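Los utensilios de verdad y el rincón de juego

Opinión
7 de marzo de 2021

Cada mes de enero, cuando los centros de educación infantil revisan sus inventarios, reaparece la misma partida: la renovación de la cocinita. Se solicitan presupuestos, se consultan catálogos y se sustituye un juego de ollas de plástico por otro casi idéntico. Quien suscribe ha firmado durante años esa clase de pedidos y considera llegado el momento de cuestionarlos.

La propuesta es sencilla. El rincón de juego simbólico debería equiparse, en su mayor parte, con objetos domésticos corrientes: una olla pequeña de acero, una cuchara de mango grueso, paños y toallas de mano. Son piezas que el niño reconoce de su casa, que pesan lo que deben pesar y que suenan cuando se dejan sobre la mesa. La imitación de plástico priva al juego de esa información.

La escuela Ruawai adoptó este criterio hace tres cursos, bajo la dirección de Ulla Jääskeläinen. El inventario inicial constaba de 353 piezas, en su mayoría alimentos de imitación, y quedó reducido a 20 objetos por aula. Las educadoras temían que la escasez provocara disputas. Las hubo durante las primeras semanas, y conviene reconocerlo, pero el juego se volvió también más largo y la recogida más breve.

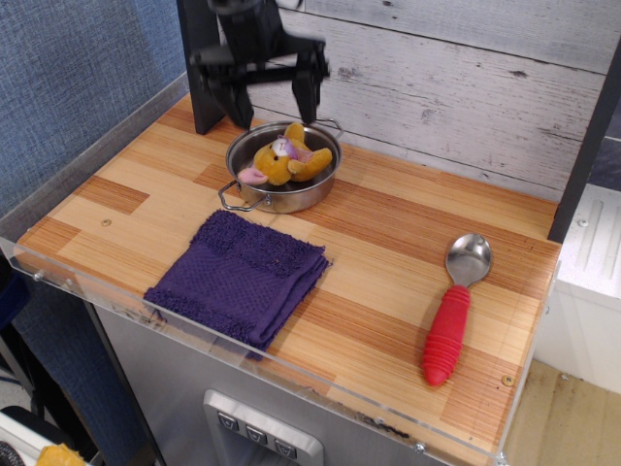
Conviene detenerse en el uso que hacen los niños de estos materiales cuando el adulto no dicta el guion. Una olla puede ser cazuela por la mañana y bañera o cuna por la tarde. Un oso de peluche metido en ella no constituye desorden, y la toallita morada que el adulto habría guardado con la ropa de aseo pasa a ser manta, mantel o agarrador. La cuchara de metal con mango de silicona roja, que en el cajón familiar sirve para remover, da aquí de comer a un invitado. El valor pedagógico reside en esa libertad de empleo, que los juegos temáticos cerrados suelen limitar.

Se objeta a menudo la seguridad. La objeción es legítima y exige criterios escritos: bordes redondeados, asas firmes, ausencia de vidrio, revisión periódica de la mesa y de sus tornillos. Capucine Perrin, responsable de materiales en la red Tirley, recomienda además descartar todo utensilio con piezas desmontables. Suscribimos esa recomendación.

Se objeta también el coste, con menos fundamento. El último pedido de mobiliario y menaje de juguete de nuestro centro ascendió a 1479 euros. Buena parte de lo que proponemos puede proceder de donaciones de las familias – siempre con limpieza y revisión previas – y el resto se adquiere en cualquier ferretería.

Solicitamos, en consecuencia, que los próximos pliegos de compra admitan expresamente el menaje doméstico en la categoría de material didáctico. Hoy no lo hacen, y los centros que desean incorporarlo deben justificarlo como gasto de cocina.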